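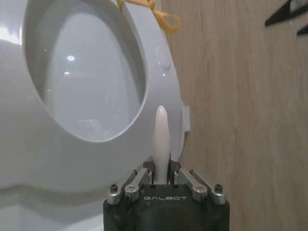

A gripper holding a white, tapered object beside a toilet with a wood-grain wall to the right.

Nutgate publishes first results from household and shop-floor chore trials

Robots handled simple pickup jobs well but needed help with bathrooms, laundry and anything out of place

ALTTHORPE, 11/10/2022 – Nutgate, an independent testing group that looks at automation for homes and small businesses, today released the results of its first round of chore trials. The report asks whether machines that can be bought or leased now are ready to do the everyday work that people do in houses, stores and workshops. Its answer is that a few jobs are close, most are not, and the bathroom is still one of the hardest rooms in the building.

The trials covered 30 chores. Each was run many times under conditions that changed a little from one attempt to the next, for a total of 612 attempts. Robots finished the job without any help from a person in 58 percent of them.

"That number looks better than it is," said Themba Gumede, head of trials at Nutgate. "A lot of those finished jobs were picking up one thing and putting it in a bin. If you take the easy pickups away, you are left with a machine that gets through a chore on some days and stops halfway on others. A homeowner would not put up with that, and a store manager would not either."

Testing took place at Nutgate's site in Altthorpe, where the group keeps a furnished apartment and a small stockroom under one roof. The chores were drawn from a list put together with Casar, which cleans offices and rental apartments, and Sandhu, a family-owned hardware retailer. Staff from both companies were asked to name the tasks that take up the most time in a normal shift and the ones they would most like to hand over.

Bathroom work came first on Casar's list. It includes wiping down fixtures, reaching behind and beside the toilet, picking up items from the floor and putting supplies back where they belong. People do these jobs quickly and without much thought. For a robot, the space is tight, and white glossy surfaces are difficult to judge for distance. Reaching past the side of a toilet while holding something leaves little room on either side of the hand, and the wall is often closer than the machine expects.

Across all bathroom chores, the most common reason for a stopped attempt was a lost or shifted grip. The second was contact with a wall or fixture, after which the safety settings brought the arm to a halt and a person had to reset it. Nutgate counted a reset as a failed attempt even when the job was later completed.

Shop-floor chores went better overall. Moving boxed goods from a cart to a shelf was the strongest result in the report, provided the boxes were all the same size and the shelf was clear. Returning loose items to the right bin also did well. Results dropped when customers' habits were added to the test – an item left on the wrong shelf, a bag hanging open, two products stuck together by a label.

Laundry was the weakest group in the home trials. Robots could often lift a towel but seldom folded it to a standard Casar would accept for a rental. Loading a dishwasher fell in the middle, with plates handled more reliably than cups or flatware.

Speed was scored separately. A chore that takes a person some 30 seconds often took a robot several minutes, including pauses while it looked again at the object or planned a new path. Nutgate does not treat slow work as a failure, and the report notes that speed matters less for jobs that can be done overnight. It matters a great deal in a rental apartment that has to be turned over between guests.

The report makes no purchase recommendations and does not rank manufacturers. It does advise small businesses to try a machine on their own premises before signing a lease, to write down how often a person has to step in, and to include that time when working out costs.

"We were hoping to take the bathrooms off our crews' hands, and we can't do that yet," said a spokesperson for Casar. "Restocking a supply closet is a different matter. We would consider a machine for that next year if the price is right."

Sandhu plans to run its own test of shelf restocking at one store, with an employee present at all times. The company said it has no plans to cut staff hours as part of the test.

A second round of trials is scheduled to begin in August. It will repeat the bathroom and laundry chores with the same scoring rules and add several new ones, among them making a bed, taking out trash and sweeping up spilled screws from a workshop floor. Manufacturers may enter equipment free of charge but will not be allowed to have their own engineers in the room during scored attempts.

The full report, with results for each chore and a description of the scoring method, is available from Nutgate on request.

About Nutgate
Nutgate tests automated equipment for use in homes, stores and small workshops. It is based in Altthorpe and is paid for by member subscriptions. It does not accept payment from manufacturers whose products it tests.

Media contact
Themba Gumede, Head of Trials, Nutgate, Altthorpe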